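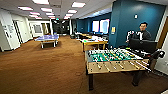

The game room at the Letero office in Menatville, with the foosball and ping pong tables.

Letero sets its equipment budget for robot work

12 May 2018 – Letero, the small automation company in Menatville, has approved its plan for buying robot equipment for the coming year. The plan was presented to the staff by Jianhua Xiao, who is responsible for purchasing, and it was accepted with two changes.

The largest part of the money is not for new arms. It goes to grippers, wrist cameras and spare parts. Mr. Xiao explained that in the past year the company lost more working days to missing small parts than to any fault of the arms themselves. A full gripper set is budgeted at $2,656 and the simpler version at $2,328. The difference is small for one piece, but the company wants to order eight, and therefore both versions will be tested before the order is signed.

Two suppliers have sent offers. Zheng can deliver in four weeks and includes the mounting plates in the price. Ulmont is cheaper for the spare fingers, but asks for payment in advance, and the repair of a damaged unit must be arranged through its main office. The company has asked both suppliers to confirm in writing how long they will keep the same screw pattern, so that older plates can still be used.
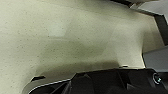 Work continues in the shared rooms

The plan does not include money for a separate test hall. Esmaeil Arabzadeh, who leads the robot group, had asked for one in his first proposal, but the rent for the rooms he visited was higher than the whole amount for grippers. For now, the group will keep working in the rooms it already has, among the desks and the game tables. Mr. Arabzadeh said that he accepts this decision, and that he will bring the question again when the present lease is discussed.

In its place he has received a smaller sum for tables, cable covers and better storage for tools. He also asked that every new gripper should be tried on ordinary furniture before it is paid for – on light and dark surfaces, and close to edges, where the wrist camera must deal with strong contrast. 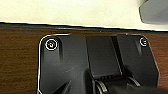
The two changes made to the plan concern service and training. A service contract for the arms was moved from the second half of the year to the first, and the money for outside training was reduced. New colleagues will be trained by the robot group itself, with written instructions that are now being prepared.

The order for grippers is expected to be placed before the end of May. Staff who need cables, adapters or other small items in the same delivery are asked to send their list to Mr. Xiao, with the part number and the name of the project.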